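Codska's clothes swap is back, and it has outgrown the library

Good news for anyone with a wardrobe door that won't shut: the spring clothes swap is returning to Codska in March, and it's moving to the old Skaltetti ballroom on the harbour road.
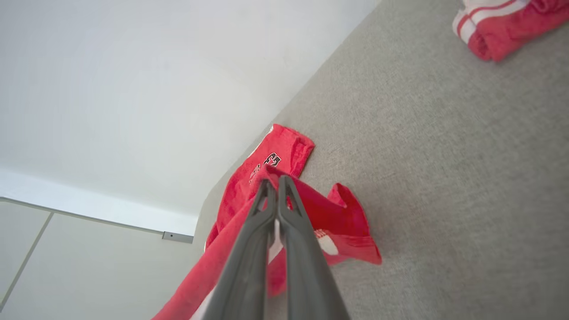

I've been going since the first one, when it was three rails and a trestle table at the back of the library, and I came home with a raincoat I still wear most weeks. Last autumn the queue went down the steps and past the chemist, and people were trying on jumpers between the large-print thrillers and the photocopier. In the end 229 of us got through the door (I know because we were handed numbered raffle tickets, and I was 214 and rather cold by then). So a bigger room was on the cards, and I'm very glad it's the ballroom, which has a sprung floor, proper mirrors and, most importantly, heating.

Ming-te Chu has run the swap from the start, and when I rang her she was sorting hangers in her hallway. She's after 600 of them in all and has a little over half. "If you've got the thin wire ones from the dry cleaner, please keep them," she told me. "Everything slides off and we spend the day picking it up again." Wooden or plastic ones can go in the crate inside the library entrance, any time the library's open.

The rules have changed a bit, so it's worth reading on even if you're an old hand. You used to get one token for every item you brought, whatever it was, and that led to some cheek - I once watched a man hand over nine odd football socks and walk off with a very nice wool coat. This time there are two colours of token. Green ones are for everyday things like T-shirts, leggings, children's clothes and thin knits. Blue ones are for coats, boots, suits and anything lined. You can trade three greens for a blue at the desk, but only in the last hour.

Clothes need to be clean and wearable. A missing button is fine, and so is a hem that's come down, as there'll be a mending table by the stage with two sewing machines and a big tin of thread. Underwear and swimwear won't be taken unless they've still got the shop tags on. School uniform gets its own corner again, no tokens needed, and parents from both primaries can help themselves to what fits.

Drop-off is the evening before, from 5pm to 8pm, and you can bring up to 15 things each. Please do use the drop-off if you can. Turning up on the morning with a bin bag is allowed, but you'll be waiting while it's sorted, and by then somebody else will be wearing the jacket you had your eye on. Doors open at 10am and it all wraps up at 2pm. Entry is two pounds, under-16s free, and the money goes on hiring the room.

One more change, and I think it's the best of the lot. Whatever's left at the end used to be driven off to the textile bank at Bruvonau, and I always felt a bit sad watching the bags go. This year the Yu laundry on Mill Lane has offered to wash and store up to 200 pieces over the summer, so there'll be a decent head start for the autumn swap. Ming-te is keen on winter coats and children's wellies for that pile, if you're having a clear-out and don't mind waiting to see them go to a new home.

The ballroom holds plenty more than the library did, but there isn't much parking, and the harbour road gets silly when the fish van's in. The number 6 bus stops right outside. There's a ramp at the side door, and the changing area (curtained this time, hurrah!) is all on the ground floor. Tea and cake will be on the balcony, up one flight of stairs, but someone will bring a tray down if you ask.

I'll be bringing four pairs of jeans I've been meaning to fit into for far too long, plus a green velvet waistcoat that seemed a good idea at the time. If you'd like to help hang clothes on the drop-off evening, leave your name at the library desk. Helpers get two extra green tokens and first go at the shoes.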